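Household chore robots

Household chore robots are machines built to do everyday jobs around the home, such as clearing a table, folding laundry or loading a dishwasher. Single-purpose machines like robot vacuums have been common for years. A machine that can handle a whole kitchen is a much harder thing to build, and progress on it has been wonderful to follow!

Why chores are hard

Factory robots do well when every part arrives in the same spot, facing the same way. Homes offer no such luck. A plate may be under a bottle, a mug may be on its side, and clear plastic can confuse a depth camera badly. Thin, flat items are a classic problem, as a two-fingered gripper has to catch the rim or slide the item to an edge first. Soft things (towels, wrappers, bread bags) change shape as soon as they are touched.

Training

Most current systems learn from people. An operator guides the arm through a job many times, and software learns to copy the motion and adjust it to what the cameras see. The Enance project gathered 2,000 guided runs of table clearing in this way. Its lead, Sang Tô, has argued that variety matters more than volume, and the team swapped dishes and moved clutter between runs.
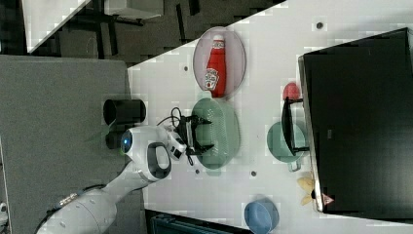 Table clearing has become a favorite test because it mixes so many skills. The robot must pick an order, tell dishes from trash, and avoid knocking into anything tall. In the Hullholm trials, held in July, a single arm was given 50 cluttered tables and was scored on each item put away, with 7 minutes allowed per table. Cups and bowls went well, and flat plates caused most of the misses.

Present state

Can machines do the chores yet? Some of them, slowly, with a person nearby. The Đào kitchen arm can sort cutlery and stack bowls, while Skekano works mainly on laundry and uses two arms for folding. Both still need help with jobs they have not practiced, and wiping up a spill remains a surprisingly tough one.

See also: Robot vacuum, Robotic arm, Gripper, Home automation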